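**Toy sorting boxes - paint or leave bare?**

**gridlow_mom** - Jun 10, 2018
ok so doing the playroom over. Have wood cubes, round hole in the top of each, kids post toys thru the hole. Bare wood right now. Want to paint but my sister says the paint chips where little hands go in and out and I'll be redoing it by fall. Anybody have painted ones that lasted? Also what do you keep the unsorted stuff in, ours is a cardboard box and it's dying

**tavares77**
Painted. Two coats, light sand between, let it cure a good long while before the kids get it. Don't paint inside the hole, that's where it chips. Leave the inside raw

**woodlot_ray**
Disagree. Wipe on oil, done. Paint on a toy box looks great for a month and then it looks like a toy box somebody painted. Plus you will get drips inside the hole no matter what, seen it every time

**tavares77**
you get drips if you load the brush. Use a foam roller, go from the hole outward. Not hard

**gridlow_mom**
but is color even worth it? they're 2 and 4. The older one would sort by color I think, little one just shoves whatever in whatever

**Graça Barreto**
Color is the whole point for the 4 yr old!! I ran a toddler room for years (moved up to pre-K in March) and the kids who wouldn't touch plain bins would clean up all day if there was a pink box and a blue box. One color per box, strong ones, not three shades of beige. And start with three boxes. We tried more and they just wandered off

**woodlot_ray**
My kids sorted fine into plain wood. Picture taped on the front. Animals, balls, blocks

**Graça Barreto**
pictures get peeled off in an hour in my experience, sorry Ray

**woodlot_ray**
packing tape

**pdx_nell**
They peel packing tape too. Ask me how I know

Also re: the unsorted pile, get something you can see into. We had a Tilten fabric cube, everything sank, kids dumped it on the floor every single time looking for one thing. Switched to wire and the dumping mostly quit

**gridlow_mom**
wire doesn't scratch? pinch fingers?

**pdx_nell**
get one with a proper rim, not cut ends. Run your hand all the way around before you buy. Small stuff can poke thru the mesh if it's a wide one so check that too. The Devaletti one I looked at was way too open, went with a no name from the hardware store

**tavares77**
set it on a low table not the floor. Ours was on the floor and the dog took the plush ones

**Graça Barreto**
Yes low table. Boxes one side, bin the other. Mine are painted on the top, sides are white 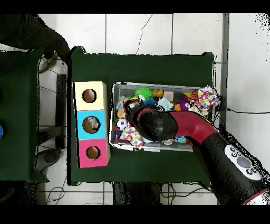 *yellow, blue, pink down the left, mixed bin on the right, tiger in the back corner*

**gridlow_mom**
oh I LOVE the pink. And that's a lot of toys for one bin lol. Is the hole big enough for the soccer ball?

**Graça Barreto**
Try it with yours before you commit, the fit depends on the ball. If something's too big for the hole it just lives in the bin, I don't make a thing of it. Spotty fabric ones you kind of have to stuff

**woodlot_ray**
I'll give you the blue looks good. Insides are bare I notice

**tavares77**
like I said

**woodlot_ray**
still say oil

**pdx_nell**
q for Graça, do you go by color or by type? Cuz a striped tiger goes where

**Graça Barreto**
type, soft / bumpy / hard. Color is only so I can say "pink box" and they know which one. Change it up every couple weeks or they get bored

**gridlow_mom**
ok going with pink blue and yellow, foam roller, insides raw. Hardware store tmrw for the wire bin. Will report back if it chips Ray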